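# Two Arms, One Bench, and a Very Good Weekend Project

The Tollodberg kit arrives in two boxes, and the second one is heavier than you expect.

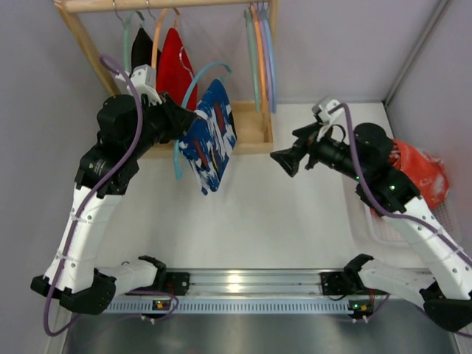 I had cleared an evening for the build and used most of it, finishing a little before midnight with a stiff neck and a big grin. At $3,095 for the pair of arms, the rail, the boards and the software license, this is a serious purchase for a hobbyist and a pretty small one for a school lab or a workshop. I've been living with it since September, and I keep finding excuses to go back to the bench.

Start with the rail, because everything else bolts to it. It's a slotted aluminum length that runs along the front of your table, and both base brackets fasten straight onto it. Loosen them, slide an arm over, tighten up again -- the whole layout changes in the time it takes to make coffee. I must have moved mine a dozen times the first week (the manual suggests you settle on a spacing and leave it alone, and the manual is right).

The grippers are plain parallel jaws, black and a bit stubby, and I love them. They close squarely on thin things. A plastic clothes hanger is a nasty test for a small gripper, all narrow edges and odd angles, with a shirt's worth of fabric swinging underneath, and it's the job I kept coming back to. One arm takes the hanger by the plastic, the other waits with its jaws open to help with the cloth. When both arms have to share a job like that, you learn fast how good the timing is, and on this kit the timing is lovely.

Teaching it is done through Kaewsai, the software that comes with the arms. You walk the arms through a task, save the run, and do it again. My first hanger routine took 40 saved runs before I was happy with it. Sorting blocks took 19. The app is clear and quick, though the timeline gets crowded on a laptop screen and I would pay good money for a proper undo button.

Now the gripes. Cable routing is left entirely to you, and the zip ties in the box are too few. Leave more slack at the wrist than you think you need! The little control boards sit out in the open by the brackets, so keep your drink on another table. And the arms are rated for 700 grams each, fine for a T-shirt, hopeless for a winter coat.

Rumeo sells a rival set with a stiffer wrist and a nicer case, and Cliltier has a single arm that costs less. I've tried both, and both are good. Neither made me stay up past one in the morning trying to hang a shirt straight. I have a pile of socks waiting for the next round, and a fresh bag of zip ties on order.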